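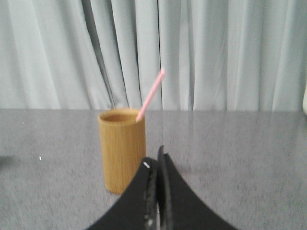
Bamboo-look cup, pink straw.

Filtix Daily: celebrity news alerts, minus the stuff you muted
4 min read

Breakups, court filings, surprise weddings, who unfollowed who. One feed, on your phone, before your coworkers get to it. Filtix Daily is the paid tier of the Filtix app from Patholm. Same newsroom, faster alerts, no autoplay video. None. We took it out in August and it's staying out.

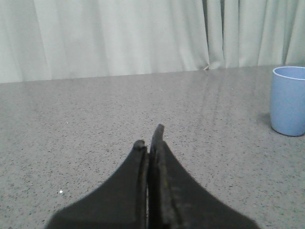 Stella Rashidi
Product Editor, Filtix

Updated 5 October 2023

Quick rundown. Pick the names you care about, mute the ones you don't. Mute works on exes and siblings too, so if you're done with a whole family you can be done with the whole family. Spoiler lock for reality shows, set it by season. Cekent fans, yes, reunion episodes are covered now. Stop emailing Obadia.

Every alert gets a tag: Confirmed, Rep Says, or Rumor. Rumor alerts are off by defualt. Turn them on in Settings if you like that kind of thing (most of you do, we've seen the clicks).

Red carpet mode sends photos only, no write-ups. Good for awards nights. Eats battery, keep a charger close.
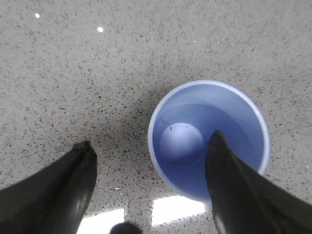
Price and what you get

$9 a month, or $4 if you already get the Patholm weekend email. Use the same address for both or the discount won't show up. Works on 2 devices per account. Family plan: not yet.

Included:
- Push alerts, all tags
- Evening recap, text or audio
- Archive search, back to the first issue
- Blind item board, read only for the first 13 days, then you can post

Audio recap is read by Obadia Ogola, our night editor. Real voice, recorded nightly. Runs short on slow days. When he was out covering the wedding in Bragança we skipped it and people were not happy, so theres a backup reader now,

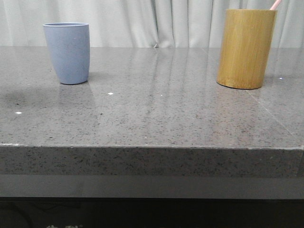 and she does the holidays as well. You can pick playback speed but the app forgets it after an update. Known bug, fix is coming.

Cancel any time from the account page. Refunds go back to the card you used. App store purchases have to be canceled through the app store, we can't do it from our end.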